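Unit 2: Linear Perspective and the Drawn Interior
Course handout, Foundation Drawing
Jedport School of Art and Design, June 2020

Purpose of this handout

These notes accompany the second unit of Foundation Drawing and should be read before the first studio session. Students enrolled at the Iltport campus follow the same program and submit to the same standard. The unit introduces one-point and two-point perspective as working methods for describing interior space on a flat sheet. It assumes that students have completed the exercises on line and proportion in Unit 1.

Basic terms

The picture plane is the imagined upright surface through which the subject is viewed. The station point is the position of the viewer's eye. The horizon line marks the height of that eye and is drawn as a level line across the sheet, whether or not it would be visible in the room. A vanishing point is the point at which a set of parallel lines, receding from the viewer, appears to meet.

For level edges such as floorboards, skirtings and table edges, the vanishing point always lies on the horizon line. Edges that slope away from the viewer, such as a ramp or a raked ceiling, have vanishing points above or below it. Students frequently place these incorrectly and are asked to review the Unit 1 notes on inclined planes.

One-point perspective

One-point construction applies when a principal face of the subject is parallel to the picture plane. Edges parallel to that plane keep their true direction, and only the receding edges converge. The method suits corridors, galleries and rooms viewed squarely from one end. Its limitation is a certain stiffness, and objects placed well to one side of the centre will look stretched.

Foreshortening and the chequered ground

A regular grid is the most reliable test of a perspective drawing. Painters of the fifteenth century used tiled floors for this reason, and the pavement in many Italian panels was set out before any figure was placed upon it. Equal squares must diminish in depth as well as in width. Where only the width is reduced, the surface appears to tip towards the viewer.

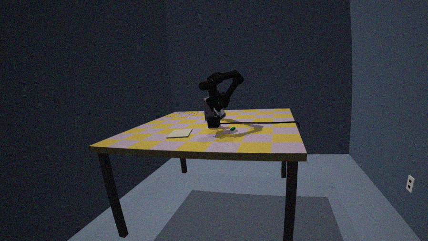
The rate of diminution should not be estimated by eye. Draw the nearest row of squares to measure along the ground line, carry each division to the vanishing point, and then rule a single diagonal across the whole grid. Each place where the diagonal crosses a receding line fixes the depth of one row. In a correct construction, the diagonals of all the squares lying in the same direction will meet at a common point on the horizon.

The height of the horizon governs how much of a surface is revealed. A horizontal plane at eye level is seen as a line. As the eye rises above it, the plane opens out — slowly at first, and then more generously — until its far rows become legible.

Two-point perspective

Where the subject is turned so that no vertical face is parallel to the picture plane, two vanishing points are required, one for each direction of receding edge. Vertical edges remain vertical. The two points should be set well apart. If they are crowded together on the sheet, the nearest corner of the object becomes unnaturally sharp. Students working on small sheets may tape additional paper to either side of the board.

Studio exercise

Using A2 cartridge paper, construct a tiled floor 14 squares wide in one-point perspective. Place upon it one rectangular object turned to the picture plane, constructed in two-point perspective from the same horizon. Construction lines are to be left visible. Colour is not required, and shading should be limited to a single grey.

The Bernik perspective workbook, plates 1 to 47, is held in the reserve collection and may be borrowed overnight. The Afolabi Drawing Room holds a further set of more than 330 study sheets, which may be consulted on request but not removed from the building.

Submission

Work is to be submitted flat, with the student number on the reverse in pencil. Drawings that have been rolled or folded will be returned unmarked for resubmission. Unit 3, Light and Cast Shadow, begins in October.

Shares: 2 | Comments: 0

© Jedport School of Art and Design | Contact the School Office | Back to top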